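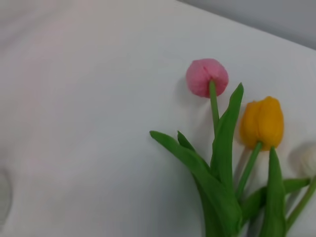 Progress report, Osance stem handling project
To: Sze-wing Ng, equipment grants, Lallard
From: Chi-keung Liao, Emthorpe
06/10/2026

Equipment. The two arms and both two-finger grippers are set up on the test bench and have been in use since February. Finger pads are wearing faster than we planned. We budgeted $400 for pads for the whole period and have spent all of it. I have moved $500 from the travel line to cover replacements and would like your approval for that in writing.

Work so far. Bench work is on tulips in a glass vase, with pink, yellow and white heads. Stems are gripped high, just under the blooms. The other gripper is kept free to take leaves or a second stem. Soft leaves that cross over each other are still the hardest part, and most of our software time goes there.

Purchases still open. We need a spare gripper. Shih quoted a lead time of 10 weeks, so an order placed after this month would arrive too late for the final tests. We also want a force sensor for one wrist. The quote is $1000 and does not include the mounting plate, which our shop can make.
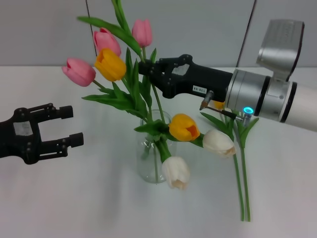
Could the force sensor wait until the next budget period?
It could, but the grip force tests would move with it, and we would have to report on stem damage from hand inspection only. If just one item can be paid for now, we would pick the spare gripper.

Staffing is unchanged. The service contract on the arms comes up for renewal in February and is not in the current budget. I have asked for a price with and without on-site visits and will send both when I have them.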